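Parri two-tier dish rack: eight months at the sink

I have owned a good many dish racks, and I have resented all of them. They rust, they lean, they grow something orange in the corners where you can't get a brush in. So when I say the Parri is the best one I've had, please understand how low the bar is sitting.

I bought it last August from the Nultberg homewares shop in Seltamside, the one down the hill from the servo that used to sell mainly picture frames. They had two racks in the window: the Parri, and a Mostia that cost less and looked it. The Mostia had a bamboo base. I've had bamboo near a sink before and won't be doing that again.

Assembly

The Parri comes flat in a box, with a sheet of instructions drawn by someone who has never met a left-handed person. There are eight screws. The hex key supplied is the usual soft little thing that rounds itself off on the second turn, so get a proper one out of the shed before you start. The top tier hooks over the uprights and then locks with a sort of quarter twist, and if you tighten the screws before you do the twist you will be undoing them all again. The instructions mention this at the end, after the drawing of the finished rack with a happy teapot on it.

Allow half an hour, or an evening if you're helped.

Living with it

The bottom tier takes dinner plates upright, and takes them well. The slots are spaced for normal crockery, so my grandmother's plates, which are as thick as roof tiles, go in every second gap. Bowls are less happy. They lie back at an angle like people in deckchairs and hold a tablespoon of water each, which you then tip down your jumper while putting them away.

The top tier is for glasses and cups. It has a slight slope toward the back, and the water does run off it, which puts it well ahead of the Nultberg house-brand rack I had before this. That one was perfectly level, a fine thing in a billiard table.
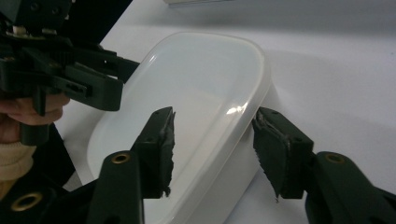 Cutlery goes in a caddy that clips on the side. Either side, says the box, and I suppose that's true if your taps are in a different spot from mine. The clip is the weakest part of the whole business. Load the caddy with a full set of knives and forks and it droops, a bit more each week, until one morning you find it has let go and the teaspoons are in the plughole. I've bent the clip back with pliers two times now. It seems to be holding, in a sullen way.

The drip tray

Somebody at Parri thought hard about the drip tray, and I'd like to shake their hand and then ask a few questions. It has a spout that swivels, so it can drain into the sink from the long side or the short side. Lovely idea. The spout also pulls out for cleaning, and should be pulled out for cleaning, weekly, or you will learn what lives in a spout. I left mine for a month over summer and I'm not going to describe it.

The tray slides out from the front without your having to unload the rack. This alone is worth the extra over the Mostia, whose tray lives under the bamboo and comes out only if everything else does.

Rust

None so far on the frame. There's a freckle on one of the feet, where the rubber cap had come off and I didn't notice. The caps are just pushed on, and they come adrift if you drag the rack instead of lifting it. We have fairly hard water here and the wires go chalky, but vinegar sorts that out, and I don't hold it against the rack. The kettle looks worse.

Size

Measure your bench. I didn't. The Parri is deeper than it appears in the shop, where it sits on a wide table with nothing in it but a lemon. On my bench it comes forward to the point where I've lost the spot I used to chop onions in, and the top tier just clears the cupboard doors — provided there's no tall glass in the front row. I now know which glass that is.

Should you buy it?

If you wash up by hand for a household of four and have the bench for it, yes. For one person it's far too much rack, and you'll end up storing your crockery on it permanently, as I did for most of autumn. Spares are supposed to be available through the shop. I've asked for a new caddy clip and was told they'd ring me.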